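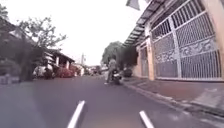
Figure 2. Road view for the lane and obstacle exercise: two markings close to us, one motorcycle ahead.

Lecture 3: From the road view to a speed command
Kristaps Sepp, Nirville, March 13, 2018

Last time we finished the lane module of Nikach. Today we connect it to the planner, and we need Figure 2 for most of the lecture, so please keep it open.

3.1 Lane
Two white markings are visible near the bottom of the picture. The left one slants up to the right, the right one slants up to the left. If we extend both lines, they give us a first estimate of the vanishing point. Further ahead there is little paint to help us, so the estimate must lean on other edges. The low curb on the right is a good candidate, but it curves gently - a straight line fit will be wrong at distance.

3.2 Objects
The motorcycle rides in the same direction as we look. Its rider has the left leg stretched out towards the road. Draw the box around the bike and the rider together, including the foot. A box of the bike alone gives a too narrow obstacle.

The dark vehicle parked further along is partly hidden behind the motorcycle. Many detectors merge the two. In Nikach the tracker holds a separate identity only after 3 matched detections.

3.3 Planner
The planner runs at 10 Hz. It takes the distance to the nearest object in the lane and keeps a time gap of two seconds. When the track is lost, hold the last speed limit and do not accelerate.

Homework
Run the planner on the Gelow log (2,000 frames) and plot the time gap. Mark each place where the track changes identity. Send the plot and your config file to me before the next lecture.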